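News > Community > Parngate

Toy kitchen sessions return to Parngate hall

Reading time: 2 minutes

The play kitchen at Parngate community hall will reopen in January after a break of seven months, with new tables and a larger stock of pretend food.

The sessions are meant for children under school age and run in the small room behind the main hall, from 10am until noon. Entry is free, and a parent or carer must stay for the whole morning.

Moter, the charity that runs the hall's family programme, said the old stock had been sorted over the summer. Split or badly worn pieces were thrown out, and the rest were washed and put back into boxes. The charity now has 114 pieces, enough to set up several tables at once — in the past there was often a queue for one.

Each table is given a small mix of groceries and fruit, so that children can play at shops as well as cooking. Familiar items are put out first, and the boxes are changed over halfway through the morning.

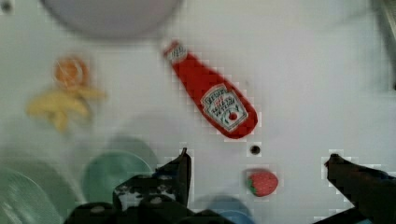
Ketchup is a firm favourite, according to the charity, and tends to be served with everything, strawberries and bananas included. Fruit that children know from home is also picked up quickly, and many of the younger ones learn the names of things by asking for them across the table.

The new pieces were paid for with a grant of £1,000 from the Onier Fund, which supports play projects in the area. Part of the money went on storage boxes with lids, and the remainder will be kept back for replacements during the year.

Families are asked not to bring real food into the room, as some of the children have allergies. Drinks can be bought at the counter in the main hall, where there is also space for pushchairs.

Donations of toy food are welcome if they are clean and have no loose parts. Very small pieces cannot be taken. Items can be handed in at the hall office on any weekday before 4pm.

Places do not need to be booked, but the room may be closed to new arrivals once it is full.

Related items
Yimyam café extends its winter opening hours
Parngate toy library asks for missing jigsaws back
New lights for hall car park
Bus stop outside Parngate school to move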